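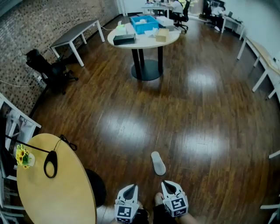
The office as it is now, looking toward the long desk at the far end.

Small office with a glossy wood floor - how do I keep it from looking like a storage room?

Posted by Halima Mfinanga in Home Office & Workspaces
4 min read

We moved into this room in March and I still can't get it to settle down. The floor is dark brown planks with a high gloss finish and it shows everything. One wall is brick. We have a long white desk across the far end where the computer work gets done, and that part is fine. The trouble is the rest of it.

The round white table in the middle was supposed to be for meetings and lunch. What happens is that every delivery gets put down there and opened there, and then it stays. At the moment it has a blue plastic crate on it, a couple of boxes, a cardboard box, papers, and a lot of small white packages. If somebody wants to sit down and talk we push it all to one side, and then it's worse.

There is also a smaller round table in light wood near the shelving rack, with a vase of fake sunflowers on it and usually somebody's cable. And there is a bench table with a dark grey top pushed against the brick wall that hardly gets used for anything, because it's behind a chair and people forget about it.

The other thing is the floor. We have office chairs on wheels on bare wood, and slippers for indoors, which end up wherever people step out of them. I found scratches near the desk when the light was low, at 4 in the afternoon or so. I rent, so I have to give this floor back in decent shape. I don't want a rug over the whole thing.

What I would like to know:

Where should the deliveries go?
Do I need chair mats, or are different wheels enough?
What do people do with cables along a brick wall if they aren't allowed to drill?

My budget is $300 for everything. I have already looked at a storage cabinet from Gilico but it would take most of that and I'm not convinced it would help.

Wurkton

Don't buy the cabinet. You have a table against the wall that isn't being used and a table in the middle that is being used for the wrong job. Swap the jobs.

The grey bench table becomes the delivery table. All the boxes go there when they arrive, they get opened there, and the blue crate lives there or under it for things that are waiting to go out. To make this work you have to move the chair that is in front of it. If you can't walk straight up to a surface carrying a box, you will put the box on the first surface you can reach, and in your room that is the round one.

Then clear the round table completely. Do it at the end of the day when nobody is working, and take everything off, including the papers. Sort as you go:

Papers to keep - one folder or tray on the long desk
Papers to throw out - straight into recycling
Small packages - into the crate, or onto the shelving rack if they are stock
Empty boxes - flattened and out of the room that same evening

We had the same problem in a shared room with eight people. What fixed it was a rule that a box can be on the delivery table for one working day. After that whoever ordered it has to deal with it. It took a couple of weeks and some nagging. It still slips before holidays.

On the chairs, check the wheels before you buy anything. Turn a chair over and look. Hard plastic wheels are meant for carpet and they do mark a wood finish, and grit stuck in them is worse than the wheels themselves. Soft ones (sold as hard floor casters, usually rubber or polyurethane) come in sets of five and most push in without tools. Measure the stem first. I paid $59 for a set and I've seen them for less. Clean the hair and grit out of them once a month.

I would skip the mats. On a glossy floor some of them slide, and a few kinds can discolor the finish if they sit there for a year. If you do want one, ask the landlord what the finish is and get one that says it's safe for it.

Amegashie

shoe rack by the door. the slippers will still wander but less

Hikia

Agree with most of what Wurkton said, so I'll just do the cables and the floor.

For the brick wall, don't bother with adhesive clips on the brick. The surface is too rough and they drop off. Stick them to the furniture. The underside of the bench table will hold a row of clips, and the cable can go along there and come down one leg. Where it has to run on the floor, push it tight into the corner where the wall meets the boards and use a low cable cover on any part that people or chairs cross. A chair wheel going back and forth over a thin cable will ruin it in the end, and it isn't good for the floor either.

For the cable on the small wood table, wind up the spare length and use a hook and loop tie. A bag of those costs very little and you'll use them all.

For the floor itself, sweep or dust mop every day if you can, then a barely damp microfiber mop once a week. No steam, no vinegar, no polish. Polish on a gloss finish builds up and then you have a different problem. Put felt pads under anything with legs, and replace them when they get dirty. The round pedestal table needs felt too, all around the foot, especially if you drag it when you clean.

Light scratches that only show in low sun are often just in the finish. Take a picture of them now, with the month written down, and send it to the landlord so there is a record.

Halima Mfinanga

Thanks, this helps. I'm going to move the chair and try the bench table for deliveries first, since it doesn't cost anything. I turned one of the desk chairs over and the wheels are hard plastic, so those will get replaced. I'll ask about the finish before I buy any kind of mat.

Filed under: Home Office & Workspaces, Small Rooms, Floor Care

We use cookies to remember your settings and to see which pages get read. By continuing to browse you agree to our use of cookies.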